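Sorting the play things, part two

If you read my last post you'll know I spent most of January promising to sort out the play things and then making tea instead. Well, I've finally started, and I'm pleased to report that I've got past the stage where everything is in piles and you can't find the scissors. I'm now at the stage where everything is in slightly smaller piles. I did find the scissors, which had been in the button tin the whole time.

A few of you wrote to ask what I meant by "play things", so I'll back up a bit. Over the years I've ended up with two quite separate collections. One is the pretend kitchen gear, so plates, cups, bowls, bits of toy food and a kettle that has lost its lid (I still look for that lid every time I move the couch). The other is soft toys. They've always been kept together in whatever was big enough to hold them, and the result is that you reach in for a saucer and come out holding a rabbit by the leg. It's been like that since we lived in Pratside, and we left Pratside a good while ago!

The plan was to do the dishes first. I like doing dishes, pretend or otherwise. You can stack them, you can see how far you've got, and there's no face looking back at you when you decide one has had its day. I settled on sorting by colour in the end, after trying size and getting myself into a muddle with the things that are nearly but not quite a side plate. Colour is so much easier. Blues with blues, yellows with yellows, and then a little group for the odd ones that don't match anything, which has become my favourite group by far.

The purple one is in there. I've no memory of it arriving, and there was never a purple set that I know of, but it's a lovely soft colour and the rim comes up nicely, so a pretend sausage stays where you put it. I'd keep it if I kept nothing else.

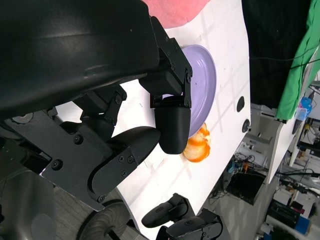
The lavender plate out on the white table, with a bit of orange and white just below it.

Once the plates were grouped I moved on to washing. Warm water, a squirt of dish soap, an old toothbrush for the edges, and then everything upside down on a tea towel by the window. I used to leave things to soak overnight, but the stickers came off the teapot that way and I've been sorry ever since. A quick dip is plenty. Cups I do last, as they're the ones that get the paint water in them.

Then came the question of what to put it all in. I'd bought a tub called the Grallon, mainly on the strength of the catalogue, which said it would hold 100 blocks. I don't own any blocks, so I'm not sure why I found that so persuasive. It's a perfectly good tub, though the lid needs a firm elbow. The dishes live in the Grallon now. For the soft toys I wanted something they could breathe in, and I found a cloth bag from Grusum at the back of the linen cupboard, still folded, with the tag on it. It has a drawstring and a wide bottom and it stands up by itself when it's half full, so I was very happy with that.

I'd also hoped to use the Cai, my old wicker trolley, which some of you will remember from the post on wool. One wheel has gone now, and it leans. I wheeled it as far as the hall and thought better of it. If anybody knows how to get a replacement castor for a thing that was never a common size to begin with, please leave me a comment, I'd be so grateful. 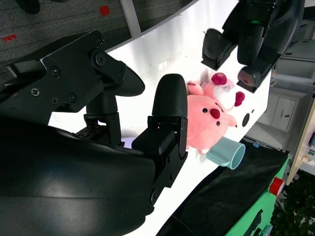 Soft toys are a much slower business than dishes, and I should have known that going in. You pick one up meaning to check the seams and ten minutes later you're remembering a caravan holiday. My method, such as it is, goes like this. I check the seams, I check the eyes, and I give each one a good squeeze all over to see whether the stuffing has gone lumpy. The eyes matter most if there are little ones about, so I give them a proper tug. The pink pig has two tiny black beads, and beads that small I always go over again with a needle and strong thread, right through to the back of the head and out again. I've got a soft spot for that pig. It's the big dark red snout that does it. The trouble is that a pig and a cup don't stay sorted for long, and there it is up against the light blue cup, which by rights belongs in the tub with the other blues. The pink and white one with the raspberry pompom ears needs checking too, as pompoms do like to work themselves loose.

For washing soft toys I put them in a pillowcase, tie the top with a hair elastic, and run them on the gentlest cycle with half the powder. My machine will spin at 900 if you let it, which is far too fast for anything with ears, so I turn the spin right down and squeeze the rest out in a towel. Then they go flat on the airer, turned over at bedtime. Please don't peg them by the ears! I did that to a bear once and he's looked surprised from that day to this.

So the score at the moment is one tub of dishes done, one bag of soft toys about half full, and 3 odd saucers on the kitchen windowsill that I can't bring myself to put anywhere. I'm using one of them for paper clips. The toy food hasn't been touched, and I'm a bit afraid of the toy food, to tell you the truth, as most of it is in halves that are meant to stick together and I can only ever find the left halves.

I'll do that next time. I also want to try making a few felt lettuce leaves to replace the ones that went in the wash with a red sock, so if you have a pattern you like, do send it my way. Green felt I've got. I bought far too much of it for the Christmas bunting and it's been sitting in the sewing drawer waiting for a job.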